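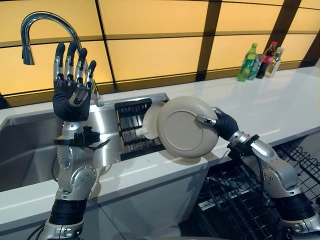 Forums Answers Tags Members Log in

Manipulation > End Effectors > Five-finger hands > Plate handling

Five-finger hand vs. two-finger gripper for unloading plates into a sink rack

We have a two-arm setup in a test kitchen and are comparing end effectors for moving plates between the dishwasher and the slotted rack in the sink. The current hands are five-finger with black padded gloves. The alternative is a pair of Plirex parallel grippers with flat silicone pads.

Across 137 plate transfers with the hands, most failures are of one kind. The thumb is on the face, the fingers are behind the rim, and the plate rotates about the thumb contact when the arm slows down over the rack. It then arrives at an angle and misses the slot. Drops are rare. Controller is a Fallomar, position mode on the fingers, no tactile feedback. Wrist camera is the stock one.

1. Is the rotation a grip force problem or a contact geometry problem?
2. Would the parallel gripper fix it, or do I trade it for something else?

Plates are round, with a wide matte rim and a raised foot ring. Everything else in the task (cups, bottles) works well enough with the hands that I would like to keep them.

Dilani Fakir

Answer, accepted

Geometry first, force second. With the thumb opposed to a row of fingers, the fingers should resist rotation, but only if they are all loaded. In position mode they usually aren't. One or two fingertips touch the back of the rim, the rest stop short, and you have a pivot.

Check this before buying anything. Close the hand on a stationary plate, log motor current per finger, and compare. On ours the index and middle carried nearly all the load and the ring and little fingers read the same as in free air. We switched the last part of the close to current mode, with the same limit on all four fingers, and the rotation mostly went away.

Also move the thumb inward. If it can reach the foot ring from the underside, let it rest against the outside of the ring. That gives a hard stop in one direction.

On deceleration: we cap wrist angular velocity for the last 7 cm before the rack. It costs some cycle time. I did not find a setting that avoided that.

For question 2, the parallel gripper holds orientation better because the pads give you area contact. It needs more clearance between neighboring plates, and in a tightly loaded dishwasher rack the fingers of the gripper hit the tines. We ended up with hands on both arms.

Ehsan Shojaei

Answer

Parallel gripper. We ran 1,000 cycles on one with no rotation worth recording. Pads wore out, replace them.

Debashish Weerakoon

Answer

Partly agree with Ehsan. Two additions.

Glove condition matters more than I expected. A wet glove on a glazed rim and a dry glove on a matte rim are different problems, so log which one each trial was. If your failures cluster after the hand has been near the faucet, no amount of current tuning will hold across both.

Second, the camera. When a plate is held close to vertical it hides the slot it is going into, and a wrist view is worse for this than a head view. Some of what you count as rotation may be a bad slot estimate. Take the slot pose before the plate comes into view and hold it until release. The rack has to be fixed for this to work. Ours slid until we put rubber feet on it.

I have not used the Plirex. The Samarakoon pads we tried were too thick to get behind a stacked rim.

Aileen Buenaventura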